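Laundry sorting

Laundry sorting is the practice of dividing clothes and household fabrics into groups before washing. It is one of the oldest and most widespread habits in home care, and it has a surprisingly rich history for something that takes a few minutes! Most systems go by color, fabric, weight or how soiled the items are, and many homes mix these methods freely.

Background

Before machines, sorting was tied to the order of the wash. Fine whites went into the fresh hot water first, then everyday linens, then colored pieces, and last of all the work clothes, so that a single tub of water could serve the whole house. In the river town of Moura the old order is still remembered in a skipping song, and the stone wash house there has 2 basins, the upper one kept for whites.

Color

Red has a special place in the story of sorting. Some red dyes hold loosely to cotton and let go in warm water, and one new garment can turn a whole load pink (a rite of passage in many homes). Items that combine red and white are the real puzzle, as the two colors cannot be parted.

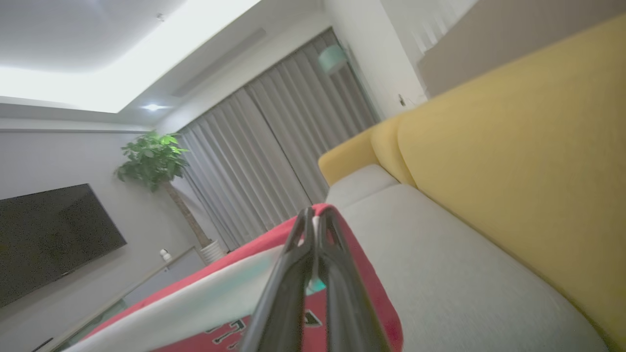
Cool water, a short cycle and quick removal from the drum all help keep the white areas bright. A simple test is to press a damp white cloth against an inside seam – if color comes off on the cloth, the item is best washed alone for its first few cycles. Many people settle on 40 degrees Celsius as the upper limit for mixed colors, and care labels often give the same number.

Fabric and weight

Sorting by fabric is just as useful. Heavy towels rub against thin knits and leave lint behind, and zippers can snag anything with a loose weave. Sports clothing made of polyester dries much faster than cotton, so a load of one kind comes out of the dryer evenly done. Prints last longer when the garment is turned inside out.

Regional habits

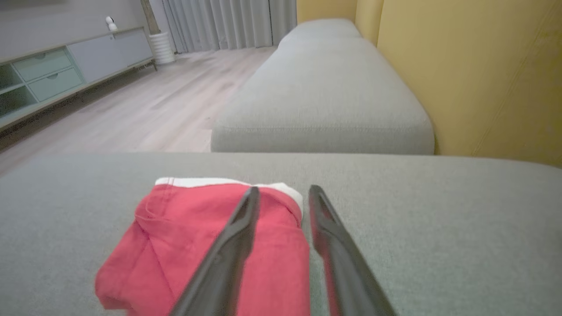

Pistudura, a household newsletter, printed a reply from Brito: I never separate by color after the first few washes, only by thickness, and my towels have never been softer. Readers in Bolent wrote back in defense of color piles, and the exchange ran until November. Both camps agreed on one thing, which was to empty the pockets first.

See also: Clothesline; Colorfastness; Textile care symbols; Wash house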